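Workshop and Studio Fit-Out > Lighting and Storage
Thread: Open shelving as a divider, and what it does to the light

delia_daza
Posted 7/19/19

We have taken the upper floor of a unit at Allcombe. It is one open room with white walls, a white ceiling with the beams exposed, windows down one side and a stairwell towards the other. I want to split it into a work area and a storage area without building a partition. The lease does not allow stud walls and the landlord has already refused a glazed screen.

The plan is tall white metal shelving with no back panels. One unit is already up and I would add three more of the same in a line. Each is 90 cm wide and the maker rates each shelf at 40 kg, evenly loaded.

Two questions.

1. Does a line of open shelving take much light out of the area behind it, if it is used for real storage and not for two plants and a book?

2. The ceiling fittings are a mixture of types. Should I deal with those first, or put the shelving in and then see where it is dark?

I have a borrowed light meter and can take readings if somebody tells me where to take them.

gilmar_assuncao
Reply 1

Lighting first. Once the shelving is loaded you will not want to move it, and you can't get a tower past a row of it to reach the ceiling.

On question 1, the uprights and shelf edges take very little. The contents take nearly all of it. An open unit filled with lidded boxes is a wall. The same unit with trays that come halfway up each bay is close to nothing. Decide what goes on it before you decide where it goes.

Take readings at desk height, meter flat, at every place where somebody works. Stand back from the meter so you don't shade it. Take one set after dark with the lights on and one by day with the lights off. The daytime set with lights on tells you very little because you can't separate the two.

annick_j
Reply 2

I would do it the other way about. The existing fittings were presumably placed for an open room. You don't know which ones matter until the row is up. We ran four units across a room with empty shelves for a fortnight, moved them twice, and only then called the electrician. Empty units are light enough for two people to shift.

Also check the fixing before you buy more. Freestanding units in a line need tying to each other and to something solid at one end at least. Is there a wall or a column you can reach?

gilmar_assuncao
Reply 3

Annick, empty shelves for a fortnight will tell her about walking routes. They won't tell her about light, for the reason I gave in reply 1. The contents are the obstruction.

annick_j
Reply 4

We put cardboard sheets on the shelves at the height of the boxes. It was good enough.

delia_daza
Reply 5

Thanks both. Contents will be mixed: open trays on the upper shelves, lidded boxes from Marchal on the bottom two, and some tools which need to be reached from either side. Nothing above head height that weighs anything.

There is a pillar near the middle of the room. I had thought of ending the row there, so that would be the fixing point.

For the ceiling, there is a long fluorescent on the left and a smaller one lower down near the windows. Two rectangular lights run along above the stairwell, with another fitting in the far right corner. A small round one sits just left of the pillar. All of them work. I have not opened any of them up yet to see what is inside.
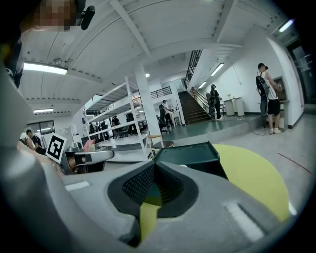 White metal shelving at middle left, ceiling lights on.

I took the readings after dark, as Gilmar said. The best place in the work area is under the long fluorescent. The worst is on the storage side, halfway between the pillar and the shelving, where I get 164 lux. I know that is poor for reading labels. I have no figure for how much of it is down to the one unit already standing there, as I did not measure before it went up.

effie_m
Reply 6

164 is fine for walking through and fetching a box. It is not enough for sorting small parts. If storage means storage, leave it and spend the money over the benches. If people are going to stand there and pick through trays, you need a fitting on that side.

The small round light by the pillar is probably a general-purpose one and I would not expect it to do much for the lower shelves. Vertical surfaces are what matter with shelving, and your meter lying flat is not measuring those. Hold it upright against the front of a shelf, facing out, and read again at knee, waist and eye height. My guess is that the knee figure will be the surprising one.

nadege.besnard
Reply 7

Agree with Effie about vertical readings. I fit out stockrooms and this is the most common mistake. People measure at the desk, light the desk, and then use their phones as torches to read the bottom shelf.

Some notes on running the row to the pillar:

Don't butt the end unit hard against it. Leave a gap for packing, because pillars are seldom plumb and the unit will be pulled out of square when you tighten the bracket.

Find out what the pillar is made of before you drill. If it is a boxed-in steel column the boxing will hold nothing. If it is structural concrete, ask the landlord in writing. A band clamp round the whole pillar avoids drilling and I have used one several times.

Join the units at the top and at mid-height. Top only leaves the middle free to bow when a bottom shelf is overloaded on one side.

Keep the way to the stairs clear at full width. With access from both sides, people will leave things on the floor on both sides.

delia_daza
Reply 8

The pillar is a good point. I tapped it and can't tell. I will ask.

What is the view on putting back panels on the bottom bays only? The maker sells them. I thought it would stop things falling through to the other side.

nadege.besnard
Reply 9

Bottom bays only is sensible if the boxes are shallow. It also stiffens the unit. But you said tools are to be reached from either side, so keep those bays open. A low lip along each long edge does most of the same job. Trendberg do a clip-on one, or use a length of angle.

gilmar_assuncao
Reply 10

I would not rely on panels for stiffness. Use proper cross-bracing on at least one unit in the row, or the pillar fixing does all the work.

nadege.besnard
Reply 11

I didn't say rely on them. A screwed panel does brace a bay. A slotted one doesn't. Delia, which are yours?

delia_daza
Reply 12

Slotted.

nadege.besnard
Reply 13

Then Gilmar's right for your case. Cross-brace.

effie_m
Reply 14

Back to the lamps. When you open the fittings, write down the colour temperature printed on each tube. Rooms which have been relamped one at a time usually end up with several. In a white room it shows straight away, since every wall picks it up. Shelving in white metal picks it up too, and you get one side of the row looking cream and the other looking blue.

If you find a mixture, pick one and change the lot. I would go for something cooler than 3000 K in a workroom, but that is taste. The matching matters more.

annick_j
Reply 15

3000 K is perfectly workable. We have it throughout and our people match fabric under it.

effie_m
Reply 16

Matching fabric depends on colour rendering and not on colour temperature. You could have a good 3000 K lamp or a bad one. I still would not choose it next to big windows, where the daylight makes it look yellow until evening.

annick_j
Reply 17

We have small windows. I'll give you that.

delia_daza
Reply 18

Opened the two fluorescents by the windows and one of the rectangular fittings. The tubes in the long one are marked 3000 K. The smaller one has a different make and the print has worn off. The rectangular one has a yellowed diffuser which I have taken down and washed. It is better, though I can't say by how much as I forgot to take a reading first. Again.

Vertical readings at the front of the existing unit, storage side: 120 lux at eye height, 85 at waist, 38 at knee. So Effie was right about the knee.

effie_m
Reply 19

That is a typical spread. Two ways to deal with it. Either a continuous linear fitting parallel to the row, set out into the storage side by a bit less than the shelf height, or battery strips under the shelves. I prefer the first. Strips get knocked off, and with open backs they shine straight through into the eyes of whoever is sitting on the far side.

gilmar_assuncao
Reply 20

Seconded on the glare. If you do fit strips, mount them behind the front edge and facing inwards. Windero make an angled channel for it. The linear fitting is still the better job, and with exposed beams you have something to hang it from. Check with the landlord that you may fix into the beams, and suspend it below them. Up between them the beams will throw shadows across the row.

delia_daza
Reply 21

Would the existing long fluorescent do if I moved it?

gilmar_assuncao
Reply 22

It would, but then the work area loses its best light. Leave it where it is and buy another.

annick_j
Reply 23

And before ordering it, stand the other three units up empty and hang the fitting on temporary cord. I know, I know. It costs an afternoon, and you are going to have the ladder out anyway.

gilmar_assuncao
Reply 24

With cardboard on the shelves, I have no objection.

delia_daza
Reply 25

Order of work, then: landlord's answer on the pillar and the beams, the three units up and empty, one of them cross-braced, band clamp if he says no to drilling, cardboard in the lower bays, fitting on cord, readings at three heights on both sides. Then the electrician. Tubes all changed at the same visit.

The landlord is away for the rest of the month. I will post the readings when the units are up.

nadege.besnard
Reply 26

Measure the stairs before the units are delivered. Full-length uprights will not go round a tight turn, and some makers will supply them in two halves if you ask when ordering.

delia_daza
Reply 27

The first one came up in one piece, with the handrail off. I'll ask for halves.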